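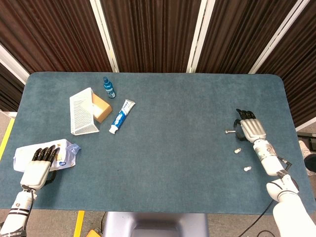 Moving to a smaller apartment, part two

June 2026

The lease on the Plarkar Street place ran out and the new one is a good deal smaller, so the past few weeks have gone to deciding what comes along. I wrote about the books last time. The bathroom and the desk took longer than I expected.

The old bathroom had a closet. The new one has a mirror cabinet and a ledge. I went through everything in one evening and threw out sunscreen that had expired, three half-used bottles of the same shampoo, and a hair dryer that smelled like burning. What stayed was toothpaste, soap, a razor, one spray bottle for cleaning and the first aid kit. It all fits in the cabinet, with the cleaning stuff under the sink.

Paper was worse. I had a drawer of manuals for things I no longer own, including a Drallo toaster that died two apartments ago. Tax papers I kept. Everything else I scanned or shredded, and what's left stands in a small file holder on the desk.

For the move itself I got two quotes. Pongsiri wanted $499 with two people and a truck. Renting a van for the day came to $177 before gas. I took the van. The new place is only 10 minutes away and I had help with the couch. If there had been stairs at both ends I would have paid for the movers.

I packed 60 boxes, which is too many for one person. Small cartons worked better than large ones. The two big ones I filled with kitchen things were so heavy that I had to open them in the van and carry the plates up by hand.

The Skalby shelf did not survive. The back panel split when I took it apart, and I left it at the recycling center on the way to return the van. I haven't bought another one yet. The books are against the bedroom wall for now, and the internet gets hooked up next week.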